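Filed under: Around the House | Kitchen & Laundry

A kind word for the wire cup rack

Jun 29, 2018

After last month's piece on tea towels we had such a lovely pile of letters that I promised myself I'd come back to the subject of drying things, and glasses in particular. Several of you in Bendolgate wrote to say you'd given up on the plastic tray beside the sink, the one that holds a puddle no matter how you tilt it, and wanted to know what else there was.

My own answer has been the same for years. I like a wire rack with a round base and arms that loop out from the middle, the kind you used to find at every church sale in Priltitz for a dollar or two. It takes up no more bench than a dinner plate, it holds the everyday cups and the good ones side by side, and you can carry it over to the cupboard when you're ready to put everything away. Mine came from Jurkside with a box of mismatched saucers, and I've long since parted with the saucers.

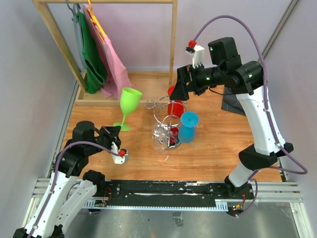
Cups and glasses at the chrome rack, with the shirts on their rail at the back.

I do love a bit of colour among the drinkware. Plastic wine glasses used to get turned-up noses, mine included, but they've won me over, especially for anything that happens on a deck or near small children. A lime green one is awfully easy to find in the grass at the end of the evening! We keep ours on the same shelf as the real glass ones and guests just reach for whichever they fancy.

A few habits, for what they're worth. Fill the rack from the bottom up, and put something on one side and then something on the other so it doesn't lean. Stemmed glasses go in by the foot, bowl down. Don't force a wide cup into a narrow loop — it will go in happily enough and then refuse to come out. And if you have a chrome rack, give it a rub with a dry cloth once a week, paying attention to the base, where the hard water in our part of the world leaves its chalky rings.
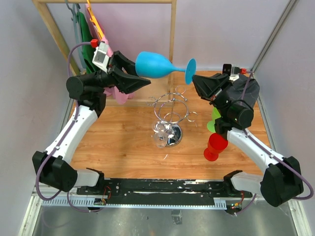

A blue wine glass held sideways over the table, foot to the right, beside the wire rack.

Bhuiyan Housewares on the main street tells me they'll have a fresh lot of wire racks in before December, at 20 dollars for the small size, and they're happy to put one aside if you ring ahead. You might also try the swap table at the Bendolgate hall, which had 105 items on it at last tally, a good many of them for the kitchen.

Next time I'd like to talk about hangers, and whether it's worth matching them. I've never managed it myself (there's always a yellow one from somewhere), but I know some of you feel strongly, so do write in before I start on it. Letters can be left in the box by the library door, same as always.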